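Does a "conditioning" spray bring back an old whiteboard?

We have a whiteboard in the break room in Munden that ghosts badly. My boss wants to buy the Brukoven restoring spray at 34 dollars a can. Sounds like snake oil to me. Has anyone seen it work?
– Tymofii Dmytriv

Svitlana Palamarchuk
I doubt it. Once the coating is worn, no spray puts it back. Try rubbing alcohol on a soft cloth first, in a corner, and leave it 2 minutes. 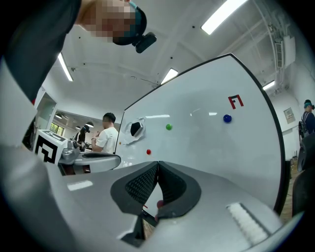 If the marks come back within a week, the surface is gone and you're shopping for a board. Ask for porcelain steel, and don't believe "lifetime" until you read the warranty.

Mortimer Kincaid
toothpaste

Comments

Yaryna Skoryk: Toothpaste is an abrasive. Please don't.

Nghĩa Mai: Alcohol got nearly all of mine off. The green ink stayed.

Tymofii Dmytriv: Boss bought the spray anyway – will report back in April.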